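Twin studies and heritability: what does "40 percent heritable" mean for one person?

Posted in Psychology and Genetics, Temby Community Help

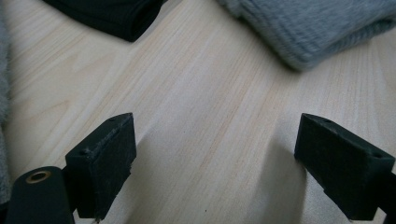 Asked by Kai Hollmann

I'm taking an evening class in intro psychology and we spent Monday on twin studies. The handout says a certain personality trait is 40 percent heritable. I took that to mean that 40 percent of my own level of the trait comes from my genes and the rest comes from how I was raised. I wrote that in my homework and the instructor crossed it out and wrote "population, not person" in the margin. She is not easy to reach outside class.

Two things I would like help with. First, what is wrong with my sentence? Second, the handout also says that the "shared environment" part is close to zero for many traits in adults. Does that mean parents make no difference? I have two kids and I find that hard to believe.

I have read the textbook chapter twice. It gives the formula but not much explanation. Please keep the math light if you can.

3 replies

Gisela Rothe

Your instructor is right, but it is a very common mistake and the wording in most textbooks invites it.

Heritability is a number about differences between people. Take a group, measure a trait in everybody, and you get a spread. Some people score high and some score low. Heritability says what share of that spread goes along with genetic differences in that group, under the conditions those people lived in. It can't be applied to a single person, because a single person has no spread.

The usual way to see it is with plants. Say you have 100 seeds from a mixed bag and you plant them all in the same soil, with the same light and the same water. They will grow to different heights. The conditions were the same for all of them, so nearly all of the difference in height comes from the seeds, and heritability is close to 1. But it would make no sense to say that a given plant got its whole height from its genes and none from water. Without water it would have no height at all.

Now plant seeds from the same bag with some in good soil and some in bad. The spread gets wider, and part of it now comes from the soil. Heritability goes down, although the seeds are the same kind as before. So the figure can change from one place or time to another. When you see it quoted, look for which group was studied and how old they were.

For your homework I would write: "In the group studied, 40 percent of the variation in the trait was associated with genetic variation."

On shared environment, the term has a narrow meaning in these studies. It is whatever makes children in the same home more alike than their genes would predict. If you are strict and one child becomes careful and the other rebels, your parenting had an effect on both of them, but it made them less alike. The model puts that under "nonshared environment," and measurement error goes into the same bin. A low shared figure therefore does not show that parents have no effect. It does suggest that growing up in the same house doesn't make siblings very similar on that trait.

Also, most of the families who sign up for twin studies fall within a fairly ordinary range. Severe neglect is rare in the samples, so the results don't say much about it.

For the formula, the simple version is twice the difference between the identical twin correlation and the fraternal twin correlation. It assumes that both kinds of twins are treated about equally alike, and people have argued over that assumption for decades.

Nikolovski

It's all genes. My brother and I were raised in the same house and we have nothing in common.

Gisela Rothe

Full siblings share on average half of the genes that vary between people, so two very different brothers could fit either view. You can't tell from one pair.

Plutevov

Gisela's answer covers it. One addition that helped me when I took a similar course: "heritable" and "inherited" are different words. Having two legs is inherited, but the heritability of leg number is close to zero. Almost everyone has two, and the people who don't have mostly lost one through accident or illness. The small amount of variation there is comes mainly from the environment.

It works the other way too. Whether a person wore earrings used to be strongly tied to sex, and sex is tied to chromosomes, so on paper it would have come out as highly heritable. There is no earring gene.

If your book has a section called gene-environment correlation, read that next. Ours was in chapter 8, and it should have been placed before the twin material.

Kai Hollmann

Thanks, the soil example cleared it up. I rewrote the sentence the way Gisela put it and will hand it in again next week. The gene-environment section is in my book too, at the very back.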